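Asitz House Residents' Meeting
Minutes of the May meeting, held in the first floor sitting room, 7.15pm 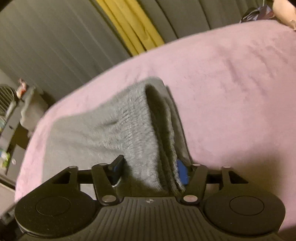
Grey knitwear on the pink sheet, yellow curtain behind. See item 3.

Present: Noelia Valcárcel (chair), Florencio Pastor, Leandro Zabala, Carys Wynne (minutes)
Apologies: Sławomir Czerwiński, who was on a late shift and sent a note about the airing cupboard. See item 4.

1. Minutes of the last meeting
Agreed, after Leandro asked for "shouted" to be changed to "said". Changed to "said loudly".

2. Matters arising
The iron has been descaled. Florencio reports that it no longer spits brown water on white shirts, and he is now prepared to own a white shirt again. The ironing board cover is still on order from Doltari. Noelia to chase.

3. Folding in the spare room
The spare room bed has been the folding table since the winter and the meeting accepted that it will go on being one. Long discussion of how things should be folded on it.

Florencio is for thirds. Leandro is for halves and then halves again, and said his mother had raised six children on halves. The chair asked whether either method could be applied to knitwear with a gathered, ribbed band, as the band puckers up and stands above the rest whatever one does to it. Florencio said it should be laid flat first and the band smoothed by hand. Leandro said life was short.

Agreed: flat first, band last, then thirds or halves according to conscience. Nothing to be put away with the band still bunched.

The pink sheet stays on the bed. Carys had proposed swapping it for the striped one, but pale grey shows up well against pink and the striped one gives Noelia a headache. Sheet to be washed with the towels every other week. Carys withdrew the proposal and wishes it minuted that she did so gracefully.

Curtains: Leandro again raised the yellow panel between the grey ones. He feels it looks like a mistake. Noelia, who bought it, feels it looks cheerful. Put to a vote: two for keeping, one against, one abstention (minutes secretary, who has to live next door to both of them). The yellow panel stays. Leandro asked when it could be raised again and was told not before autumn.

4. Airing cupboard
Sławomir's note was read out in full. It ran to both sides of the paper. In short: there are 10 shelves' worth of things on six shelves, the top shelf is entirely pillowcases, and somebody is storing a tent. Florencio admitted the tent. It goes to the cellar by the end of the month.

Pillowcases without a partner to go in the rag bag. Knitwear on the second shelf from now on, away from the pipe.

5. Washing machine
Follex have quoted 151 for the drum bearing, or 259 with a new door seal and a visit before noon. Noelia thought the seal would see us through another year. Leandro pointed out that the floor does not agree. The dearer quote was accepted, three in favour, Florencio abstaining on grounds of expense. Carys to ring Follex and be in for them.

Until then, delicates on the short cycle only, and no loads after 10pm — the noise comes straight through into the back bedroom.

6. Any other business
One odd sock, green, found behind the radiator. Not claimed. Pinned to the noticeboard.

Leandro asked whether item 3 needed to take forty minutes. The chair said that it had been his item.

Actions
Noelia: Doltari, ironing board cover
Florencio: tent
Carys: Follex; pink sheet into the towel wash
Leandro: label the second shelf, legibly

Meeting closed 8.50pm. Next meeting in June, same room. Florencio to bring the biscuits, and to leave some for the others.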